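Shared Notes > Kitchen Table Group > Minutes

Minutes of the kitchen table group, 18th July

Present: Zaid Darwish, Styliani Rallis, the two new operators from the Clestance side, and me taking notes (again, and yes, I volunteered). The Lammers people sent their apologies and a list of questions, which I've folded in where they belong.

I've written this up the way I write everything, so if you want the short version, skip down to the actions at the end. If I've put words in your mouth, tell me and I'll fix it before the next one!

1. Last meeting's notes

Agreed as they stood, apart from one correction. I had Zaid down as wanting the oven tasks dropped. What he wanted was the oven tasks moved to later in the session, after the operators have warmed up on something easier. Sorry, Zaid. I've changed it in the shared copy.

Styliani asked if the action on the naming sheet was ever closed. It wasn't. It's mine, and it's back on the list below.

2. Where we are with the recordings

Styliani took this one. The plate tasks are in good shape and she's happy to call them finished for this round. The mug tasks are coming along. The corn tasks are behind, mostly because we kept rewriting the instruction text and then having to set aside everything recorded under the old wording. We've rewritten it 3 times now and she would really like us to stop. I would too.

The wording we settled on is "put the corn in the basket" for the outbound version and "take the corn out of the basket" for the return. No "corn cob", no "place", no "gently". Zaid held out for "gently" for quite a while -- his point was that the operators do move more carefully when they see the word -- but Styliani felt that if we want careful motion we should coach for it and keep it out of the text. We went with that.

There was a side discussion on recording the return tasks at all. One of our new operators had assumed the reset between takes was being thrown away, and wondered why we'd bother being tidy about it. Good question! For us the reset is a take like any other, with its own instruction and its own start and stop. If you put the corn in the basket and then take it out, that's two examples and you've left the table ready for the next person. Please don't reset by hand unless something has rolled off or fallen over.

3. Table layout

We spent the most time on this, so bear with me. Everybody looked at the layout together and we went through what each arm is supposed to be responsible for.
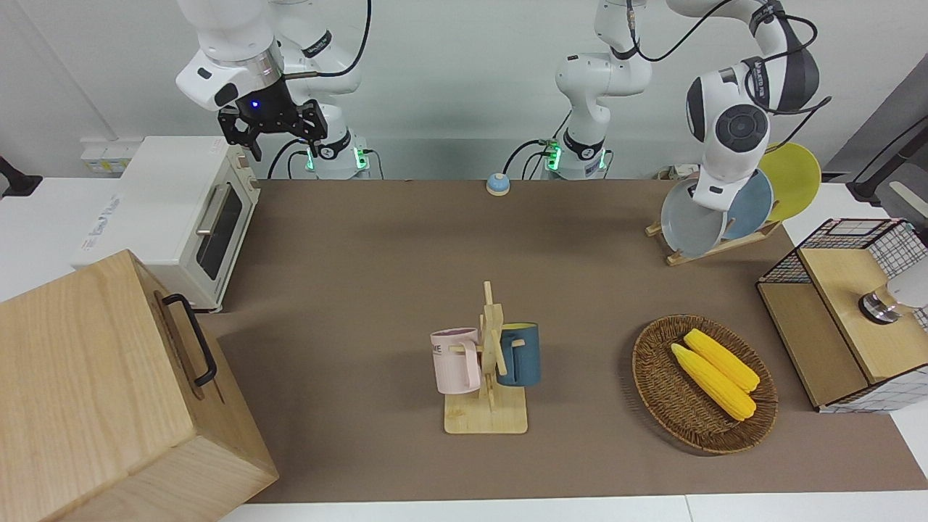

Table layout for item 3, right arm by the toaster oven and left arm by the dish rack.

Zaid's worry is that we're teaching the arms a habit we don't want. If the oven always lives on one side and the plates always live on the other, then the right arm only ever learns ovens and the left arm only ever learns plates. He wants a mirrored layout recorded too, with the dish rack over on the oven's side and the oven where the rack is now. Styliani agreed in principle but pointed out that the oven is a pain to shift, and each time we do it we have to check the door can still open all the way without catching an arm.

After some back and forth we landed on a compromise. The oven stays put for this round. The small stuff moves. That means the mug tree and the corn basket trade places between blocks, and the bell can go anywhere along the back that either gripper can get to. The rack can slide forward or turn a little, as long as plates can still be lifted straight up out of the slots.

Plates: the colors should change slots between takes. Right now people are leaving the yellow one at the back because that's where it was when they sat down, and Styliani can see it in the recordings. Blue in the middle, every time. If the instruction says "pick up the yellow plate", we want the system to be looking for yellow and not for the back slot. So please shuffle them. I know it's boring. I've started changing the order whenever I get up for coffee, and it's become automatic.

Mugs: same idea, swap the pink and the teal from peg to peg. One of the operators asked if the lettering on the pink mug has to face a certain way. No, turn it however you like, and the more variety the better. Just don't mention the lettering in the instruction. It's "the pink mug" and that's all.

Corn: both cobs start in the basket or both start on the table. Styliani doesn't want any half-and-half starts for now. When both are in the basket they can lie whichever way they land.

4. What counts as a good take

Poment sent back their review of the last batch and 17 takes were rejected. I'd braced for worse, to tell you the truth. Zaid went through the reasons with us, and most of them came down to the stopping point. People finish the task, feel pleased, and then keep recording while they think about what's next. The arm hangs there doing nothing, and all of that ends up in the example.

So, the rule from now on: when the thing is done and the gripper has let go and moved clear, stop. Don't park the arm first. Don't wave it around. Parking happens off the record.

The other cause was double grabs, where the gripper closes, misses, opens and tries again. We talked about this one at some length because it isn't as clear-cut. Zaid likes a few of them in the set, as long as the second try works, so that the system sees what recovering from a miss looks like. Styliani is fine with that provided they're tagged. If they aren't tagged, Poment can't tell a recovery from a sloppy take, and they'll bounce it. We agreed to keep them and tag them "recovery". If you miss a second time, scrap it and start over.

I asked about takes where the idle arm drifts a bit while the other one is working. I do this all the time without noticing -- my left hand just sags! Styliani said small drifts are fine, but the idle arm shouldn't end up in front of whatever the busy arm is reaching for. She'd like us to think about where we leave it before we press start.

5. The bell

The bell task is being used as the warm-up from now on. One press, from straight above, and lift off. It's short and it gets your hands used to the lag before you try anything fiddly. Warm-up presses do get recorded, under "ring the bell", and they do count, so change which arm you use.

One of our operators asked if pressing it too hard was a problem. Zaid said to go easy, and to call him over if the arm ever stops and complains.

6. Emirix software update

The new version of the Emirix recorder is ready and Zaid would like to switch over before the next block. The main change for us is that the instruction text comes from a menu, so there's no more typing it in and no more spelling "basket" four different ways (I'm guilty here as much as anyone). Tags come from a menu too.

Styliani asked what happens to the old recordings. They carry over, but the free-typed instructions will have to be matched by hand to the menu ones. She's offered to do it if somebody helps her, and I said I would. It should get done a lot quicker with the naming sheet finished, so I really have no excuse left.

We did not agree on whether to switch in the middle of the corn tasks. Zaid says yes, get it over with. Styliani says finish corn first. We're leaving it till she's had a look at the new version herself.

7. Questions from Lammers

They asked when they can have a full set to train on. The answer is November for the whole thing, with the plate tasks going over early so they can get started. Zaid was clear that he doesn't want to promise anything sooner.

They also asked if we could add tasks that use both arms together. Everyone's keen! Styliani suggested holding the mug tree steady with one gripper while the other takes a mug off, and one of the operators suggested passing a plate from arm to arm. We'll try both as practice, unrecorded, and see how they feel before we write any instructions.

8. Anything else

Operators would like a break halfway through each block. Agreed right away.

Somebody has been leaving the oven door open at the end of a session. Please close it with the arm, and record it as "close the oven" while you're at it.

Actions

Me: finish the naming sheet and send it around. Help Styliani match the old instructions.
Zaid: write to Lammers with the dates. Add "recovery" to the tag menu.
Styliani: try out the new recorder and tell us what she thinks about switching. Send the plate tasks to Lammers once Poment has cleared them.
Operators: practice the two-arm ideas and come back with notes.
Everyone: shuffle the plates!

Next meeting is at the same time, in the same room, and Zaid is taking the notes.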